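Subject: Re: State pension forecast and the missing years
Date: January 2019
List: Sindholm Later Life list

Hello all, and a belated happy new year to everyone in Sindholm and beyond,

On the list a reader wrote:

> I sent for my pension forecast in September and it
> shows 2 years with nothing in them. I was at home with
> small children then. Is it worth chasing, or do I just
> leave it be? I am hopeless with forms.

Please do chase it! I had gaps of my own from the years when I was minding my mother (she lived to 82, bless her, and kept me on my toes right up to the end), and I very nearly let them go because the letter looked so final. Ring the pension people first and ask whether those years could be credited to you, as time at home with little ones often counts for something. Only if they say no should you start thinking about paying to fill them in.

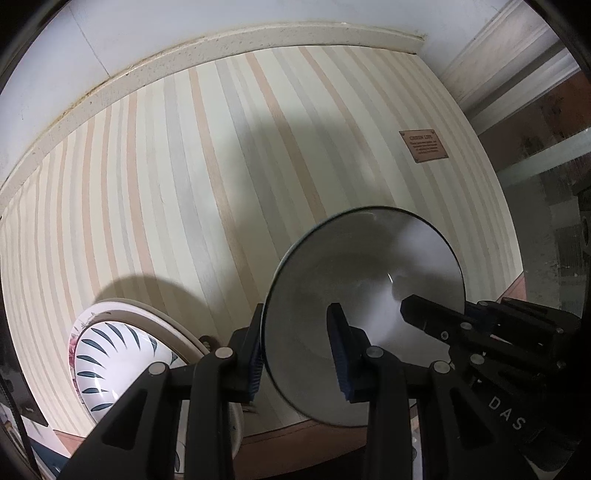 Stripes on the table, with the little "Green Life" label.

My other bit of advice is to get everything together before you pick up the phone. I was passed along twice and had to give my old Lonico payroll number both times, and I was so glad I'd written it down. I now have all my papers in one folder, with Metwally (my little works pension, 540 a year and very welcome) at the back.

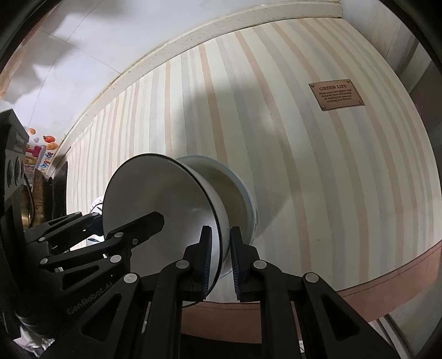
Paying for missing years is a decision to take slowly, I think. It took me 9 weeks, a great many cups of tea and one long chat with the advice desk at Zinano before I was happy, and even then I asked them to put it in writing. I also wrote the sums out in columns, as straight up and down as the stripes on that wallpaper behind the white bowl, and once they were side by side I could see what I would be paying and what I might get back. Do check whether the extra would touch any other help you receive.

Let us know how you get on, and if the form defeats you, write again and I'll dig out my copy.

Warmest wishes to all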